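Zetus Home Backup Unit
Installation and Operating Guide
Section 4: Connecting household loads
Revision issued 10 Feb 2018

This section applies to units supplied by Forndale for use during scheduled and unscheduled power outages. Read Section 2 (Safety) and Section 3 (Placement and ventilation) before continuing.
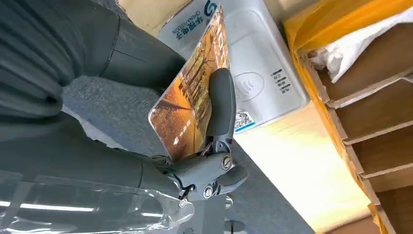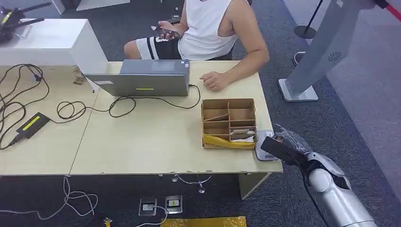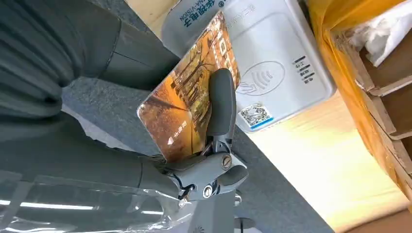
The unit supplies a limited amount of power, and the total load must be worked out before any equipment is connected. The continuous output limit is 669 watts. List every item that is to stay on during an outage and note the rating printed on its label. Where an item runs from an external adapter, use the rating on the adapter and not the rating on the item. A laptop on a table, with its black adapter lying beside it on the end of a curling cable, is entered on the list once, under the input rating of the adapter. Phones charged from a laptop are not listed separately. Enter the results on the load sheet in Appendix B and keep the sheet with this guide.

4.1 Before connecting

1. Confirm that the unit is switched off and that the green indicator is not lit.
2. Confirm that the battery has been charged to at least 99 percent, as shown on the display. A new battery may need to be left on charge overnight.
3. Add up the ratings on the load sheet. If the total is above 669 watts, remove items until it is below the limit.
4. Check all cords for cuts, exposed wire or loose plugs. Do not use a damaged cord.

Note: Items with a motor, such as refrigerators and pumps, draw more power when starting than when running. Use the starting figure given by the manufacturer. If no starting figure is available, do not connect the item.

4.2 Connecting the loads

1. Plug the input cord of the unit into a grounded wall outlet.
2. Switch the unit on and wait for the word READY.
3. Plug the first item into Outlet A and switch it on. The display will show the load in watts.
4. Connect the remaining items one at a time, and check the display after each.
5. Compare the final reading with the total on the load sheet. A reading well above the sheet total means that an item has been listed wrongly or left off.

CAUTION: Do not plug the unit into a wall outlet by means of an extension cord. Do not connect the output of the unit to household wiring. Permanent connection to a distribution panel requires the Brorner transfer switch and must be carried out by a licensed electrician.

4.3 Testing the changeover

1. With all items running, turn off the wall outlet. The unit should change to battery power and sound 2 short tones.
2. Leave the unit on battery power for ten minutes. The display should not show OVERLOAD at any time.
3. Turn the wall outlet back on. The charging symbol should appear within one minute.

If the unit does not change over, refer to Section 7. If the display shows code 415, the input voltage is outside the accepted range and the unit must be disconnected from the wall outlet until the supply has been checked.

Repeat this test every August and whenever an item is added to the load sheet.

4.4 Records

The installer must sign and date the load sheet. Service requests are handled by the Maihi depot. Technical questions on this section may be addressed to Ihor Mykhailiuk, Product Support. Warranty claims are addressed to Sandro Martinelli and must include a copy of the signed load sheet.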